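From: Entili
To: Tunalura household list
Subject: Re: [tunalura] Folding on the sofa, yes or no?

Dear all,

I read this list for a long time but I write seldom, so please excuse me if my answer is too long. I quote only the part that I want to answer.

> I have given up the bed for folding because it hurts my
> back, and our kitchen table is never clean enough. Now I
> bring the basket to the sofa, but everything slides into
> the gap and the piles fall over as soon as somebody sits.
> Does anyone fold on the sofa with success? We are in
> Borstead, small apartment, no ironing board. Most of it
> is sports clothes in one color, so I also mix up what
> belongs to whom.

In our home in Vemmont we fold on the sofa since two winters, and I would say yes, with success, but it depends on which part of the sofa you use. Ours has a long gray part where you can put your legs up. In the store I thought it was a waste of space. Now I would not give it back, as it is wide and flat and has no back cushion where the clothes can hide.

My first rule is to bring only one piece to the flat part and deal with it before you take the next. I used to turn over the whole basket there and then I was digging in it for 20 minutes. The basket should stay on the floor, on the side of your better hand.
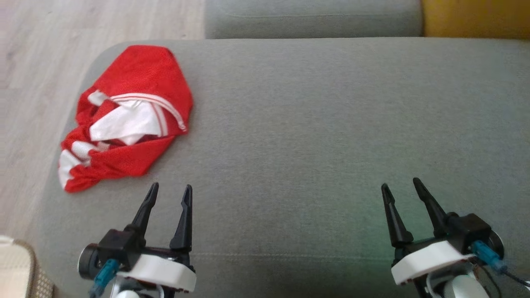 The second rule is about the seam. Almost every seat cushion has a seam near the front, and I use it as my line. I put the bottom edge of the shirt along the seam and then the fold comes out straight, even when I am tired. If your cover has no seam, a strip of tape also works, but please test first that it doesn't leave glue on the fabric.

About the gap, I have the same problem. Socks go in there and come out in December. I now roll a thin towel and push it in the gap before I begin. It looks a little silly, but nothing was lost since then.

For sports clothes I want to say something more, because they are not the same as cotton. The fabric with the small holes doesn't keep a sharp fold. You press it and it opens again by itself. So I don't try to make it sharp. I lay the piece on its front, bring both sides to the middle, smooth it from the collar down with the flat hand, and fold it in two only one time. If you fold it small, it becomes round like a bread and the pile will fall. Shorts I fold leg over leg and then once up to the waist. 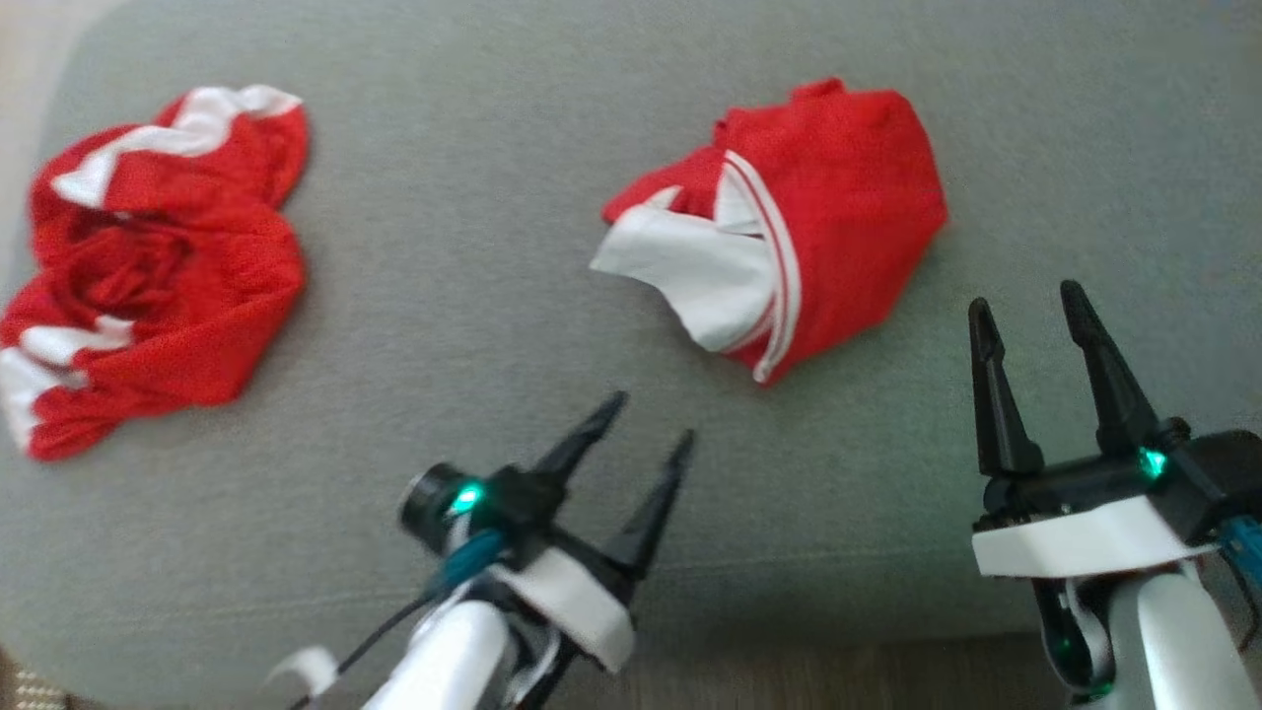 Also, leave an open place between what is finished and what is waiting. A hand's width is enough. When both are the same color it is very easy to pull a sleeve from the wrong side and then you have destroyed the folded one too. I did this more times than I want to tell you. My finished things always go to the right and the others to the left, and the family knows that they may sit only at the far end until I am ready.

You wrote that you mix up what belongs to whom. Our club clothes all look the same from outside, so I sewed a small number inside the waistband, 1 for me, 2 for my wife and so on. Some people on this list advised a laundry pen, but on dark red I could not read it after some washings.

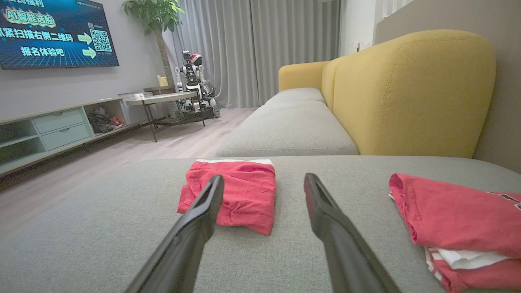 The order of the piles was the last thing I learned. I make one pile for tops and one for bottoms, and I don't put them together until I carry them to the closet. A folded red T-shirt can lie on something white with red edging and it stays quite stable, but the shorts I like to keep alone next to it, with the white strip at the top so that I can see directly which end is the waist. In the drawer I put them with the same strip toward me. Then I can take one pair without lifting all the others.

One warning about colors. If your red things are new, please wash them separately the first few times, and don't leave them damp on a light sofa. Ours is gray with yellow at the back, and I am more afraid for the yellow.

My grandmother had a household book from 1935 which says that linen must be folded standing, at a table of the height of the hip. For bed sheets I think she was right, and these I still do at the table. For a basket of shirts and shorts I sit on a low stool in front of the sofa and my back is fine.

If somebody knows a good way for the tops with a hood, I would be glad to read it. Mine always become too thick on one end.

With kind regards from Vemmont,
Entili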